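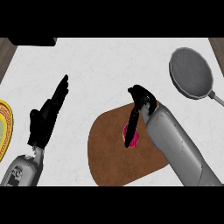

November 3, 2022

Countertop sealer trial, second round. Continuing from the March panels.

Marble offcuts from Jornham, honed on one face, all from the same slab according to Saron. Cut to tile size on the wet saw, rinsed, dried in the oven overnight and left to come back to room temperature under a cloth. Weighed before coating. Pacita has the weights in the green binder; they still need to be copied to the shared sheet.

Coatings:
A – Zilska penetrating sealer, one coat
B – Zilska, 2 coats, second applied after the first was dry to the touch
C – Gisorar wax emulsion, buffed by hand
D – bare control

Stain agents as before: lemon juice, red wine, olive oil, cold black coffee. One drop each by pipette under a watch glass. Contact time 34 minutes for the acids, overnight for the oil. The odd contact time is carried over from March, when Tolera was called away and we kept his figure so the sets could be compared.

Lemon etched every panel including B. Dull ring, visible at a low angle, can be felt with a fingernail on D and just barely on A. As expected, a penetrating sealer slows absorption and does nothing for acid attack on calcite. The wax did slightly better at the center of the drop but failed at the rim.

Wine: faint on A, none seen on B, clear pink on C and D. Coffee much the same, lighter overall.

Oil: D went dark right through to the back face. C has a halo. A and B clean so far – leave another night before calling it.

Gloss meter read 61 on the reference tile at the start and drifted low by the end of the session. Battery changed, not yet rechecked. Treat the C gloss readings as suspect until Natalia has run the reference again.

Poultice on D oil stain started late afternoon, baking soda paste under plastic film, edges taped.

To do:
– reweigh all panels after rinse
– ask Jummai whether Tesfamariam can supply polished offcuts as well as honed
– repeat lemon on B with a shorter contact time
– new pipette tips, the box is nearly out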